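Wandico Ulitham: the new line, week by week

Posted 06/08/2018

Quick page this one, doing it on my break. People at the Sosgate depot keep asking what it's like over here since the arms went in, so this is the gallery, plus whatever I can remember to go with it. Will tidy it up later. Probably won't.

For anyone who doesn't know the place: Wandico packs small housewares. Mugs, tins, candles, boxed sets, the odd kettle. Things come in loose in totes, go out in cartons. Ulitham is the smaller of the two sheds and we got the automation first, I think because our floor is flatter. Sosgate has that slope near the docks.

The old way

Pick from tote, check it, into the carton, paper on top, tape, push. All shift. Bench height was set for someone taller than most of us. Sore wrists by Wednesday, everyone had a drawer of heat cream and strapping. I'm not going to pretend I miss that part.

What I do miss a bit is the bench talk. Four of you facing each other, you got through a lot of talk. Lines are laid out straight now and you're a fair way from the next person, and the ear protection doesn't help.

The new way

The arm does the picking and the placing. A person does the checking, the odd shapes and the refills. When the arm can't work something out it stops, a yellow light comes on and one of us goes over. First month the yellow light was on so much we called it the sunrise. Better now. Still hates cling wrap.

Job title went from "packer" to "line attendant". Pay went up one step, which took a while to sort out, and the back pay came through in the end. If you're at Sosgate reading this, get the step in writing before the arms turn up, not after. Ours was "verbally agreed" and that was a long winter.

Training

We did 20 hours each, split over three weeks, half in the lunchroom on laptops and half on the floor. The floor half was good. The lunchroom half had a lot of slides. Best bit was learning to stop it properly, and start it properly, and who is allowed to do which. Worst bit was the quiz on the colours of the stack lights, two of us got it wrong and one of us was me.

Wish list from our crew for when Sosgate gets theirs:

More floor time, earlier on
Someone from nights in the planning meetings, they were left out and they had the most to say
Gloves that work on the touch screen
A printed fault list at every cell. The one on the tablet is no good when it's the tablet thats at fault

Simulator corner

The old label room. Desk, two screens, a heater that smells. The integration crew do their setting up in here before anything goes out to the real arm, and since autumn a few of us from the floor have been rostered on to help, one shift a fortnight. I put my hand up because it's a sit down job and I'd done my knee.

Didn't expect to like it. You run the same pick over and over on the computer, with the light changed or the table shifted, then look at what the arm's camera would have had to go on. Objects are very plain. Blocks mostly, bright colours. You'd think it was a kids' game. Then you look at one for a while and start thinking like the arm, where would I grab that, how far back does it go, is that an edge or only a change in brightness.

Things we tell them that they didn't know:

The floor lights at the east end flicker before they die
Totes come in a bit crushed on one side, always the same side, it's the truck strapping
Candles sweat in summer and get slippery
People lean on the conveyor rail. We're not supposed to. We do

All of that got put into the settings one way or another. The candle thing got its own meeting. Felt pretty good, years of knowing things and somebody finally writing them down.

It's not all roses. Some of the older hands tried the sim roster and hated it, too much sitting, too much screen, and one went straight back to the docks and is happier there. Fair enough. The roster is voluntary and should stay that way. I've said so in two meetings and I'll say it in the next.

Numbers, since Sosgate asked

Best day on the old benches was 1746 cartons, and that was December with everybody on overtime and pizza in the lunchroom. We've gone past that on a normal shift now. I don't have the latest figure in front of me and I'm not going to guess at it.

Line stops are logged by the system. Used to be we logged them ourselves on a clipboard and, well, some of them were rounded. Now you can't have a slow ten minutes without it being on a chart. This is the thing people are most wary of. We asked for the charts to be by cell and not by person. Got that. Check it stays that way, is my advice, read every update notice even the boring ones.

Jobs. Yes I know this is what you really want to hear about. Nobody at Ulitham was let go when the arms went in. Casuals had fewer shifts over the slow months and some of them found other work, and I don't think that should be left out when people say it all went smoothly. Two of the casuals came back as permanent attendants. The Machala contract coming over helped a lot, without that I reckon the talk would have been diffrent.

Machala contract

Gift boxes, all one size, with a lid that has to face the right way. Humans got bored of it in a day and started making mistakes. The arm doesn't get bored but it did put the lids on backwards for a whole morning because of a setting. So. Even, I'd say.

Cell B runs it now. One attendant, a second one at refill time. The runs are 60 to a pallet and the pallets still get wrapped by hand, so if you like wrapping, come on over.

Rotation

We swap every 2 hours between checking, refills and odd shapes. Was our idea, it was going to be whole shifts at first. Checking for a whole shift makes your eyes go funny. Start of the swap somebody always says "who's got the tablet" and it's always on top of the bin.

Odd shapes is the favourite. Anything the arm won't take gets sent down a side chute to a proper old-style bench. Teapots. Anything with a handle that sticks out. Those wire fruit bowls. Your hands do the work and you can chat if there's two of you on it. Centre supervisor says odd shapes will shrink as the arm gets better. Maybe. Then they'll bring in a new fruit bowl.

Noise

Quieter than the old tape guns, louder than the brochure. There's a whine from the compressor you stop hearing after a week and then hear again when you get back from leave. Maintenence are on it.

Questions I get a lot

Is it fast. Not really, it's steady. A good packer beats it for the first hour and then it catches up and keeps going through smoko.

Is it safe. There's a fence and a gate, gate opens and it stops. I've never seen it not stop. Don't climb over to save walking around, and don't let the new ones see you thinking about it.

Do you have to be good with computers. No. I'm not. You have to be able to say what happened, in order, without guessing. Half the job is that. "It picked it up, it turned, it dropped it before the carton." They can fix that. "It's playing up" they can't do much with.

Do you like it. Most days. My wrists do. I bring a book for break now where I used to just sit there and flex my fingers. Could do with more company on the line, and I've asked if the radio can come back on low for the refill stretch. Waiting to hear.

Next up

Cell C goes in when the floor's been painted. 6 of us are down to help set it up, list is on the noticeboard, add your name at the bottom if you want to be a backup. Sosgate people are welcome to come and watch for a day, ask your supervisor, there's room in the van on the early run. Bring your own mug because the ones here go missing, and yes we know what we pack for a living.
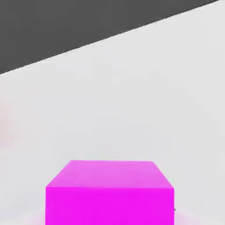 Van leaves Sosgate from the side gate, not the front. If you're coming over, steel caps and your own hearing protection, and sign in at the office first or you'll be sent back to do it. Break's over, more when I get a minute.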